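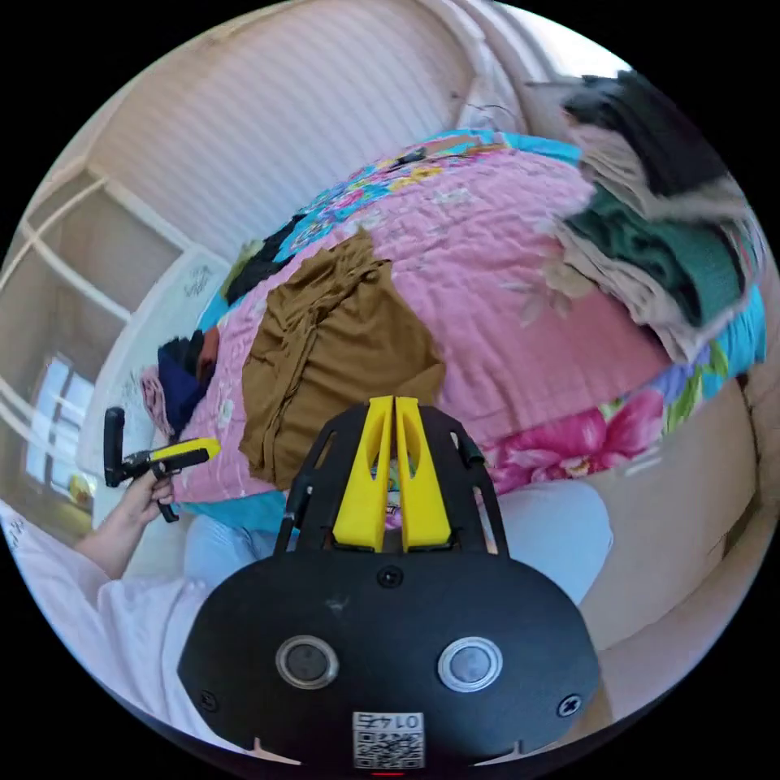

Yellow fingers, black housing, two buttons.

From: Barry Stockdale
To: newcomers list
Subject: Re: [newcomers] Skip the movers, use the Tetine shuttle

On Monday Masri wrote:

> Hi all, for anyone moving into Kisthorpe in May, don't bother with a
> moving company. We put everything on the Tetine shared shuttle from
> Brerkach and it was a breeze. You book a pallet online, they pick up
> at your door, and it shows up the same week. It cost us 200 flat,
> everything included. No paperwork at all. I don't know why anyone
> still pays for a van. You can also register your address at the town
> office the same day you arrive, so there's no need to plan around
> that either.
>
> Happy to answer questions!
> Masri

Masri, I'm glad it worked for you, but I'd hate for people to plan a move around this message. We used the same shuttle, and I have a few doubts.

First, "200 flat, everything included." Included up to where? Our quote said the same thing on the first page. Then there was a charge for the second floor, and another one for the street not being wide enough for their truck. When I asked about the street, they told me I should have measured it. I have lived in four towns and have never once measured a street. Did you have stairs? Were you on the ground floor? That would explain a lot.

Second, "pick up at your door." Their terms say curbside. If your driver came up and carried boxes, you got a nice driver. Ours stayed in the cab and finished his sandwich while my wife and I dragged a bookcase down the front steps. I don't blame him, it isn't his job, but then let's not tell people it's door service.

Third, the same week. We were given a window of 9 days and it arrived on the last one, late in the afternoon, after we'd spent most of it sleeping on an air mattress with a slow leak. I called 2 times and both times was told it was "in the system." I've asked other people on our stairwell and the answers are all over the place, so I don't think anybody can promise a date, and that includes the company.

As for no paperwork, did you really not fill out the inventory? Because if you didn't, I'm pretty sure nothing you sent was insured. Ours was a form with 44 lines and they wanted a value for each one. What is a used colander worth? I put down something silly and moved on, but when the lamp came out of its box in pieces I was happy to have a line with "lamp" on it. They still haven't paid, by the way. I'll believe in the insurance when I see the money.

And the address registration. Same day, if you have an appointment. The office does take walk-ins in the morning, but the woman at the desk told us the slots were gone soon after opening, and she said it like she says it every day. You also need the form signed by your landlord, the original. We had a scan. We went home again. If yours was away or slow to answer, you'd be stuck without it, and then the bank won't talk to you, and then the phone company won't either.

I'm not saying a van is the answer. We got a van quote too and it was a joke. What I'd do is ask Tetine to write down the total for your exact address, floor number and all, and see if they'll do it. They wouldn't for us until I'd asked a few times. Keep a suitcase with sheets, a pot and every document you own, and don't let it anywhere near the pallet.

Masri, could you post what your final bill said? The bill, I mean, and the floor you're on. If it really says 200 I'll buy you a coffee and ask who you spoke to.

Barry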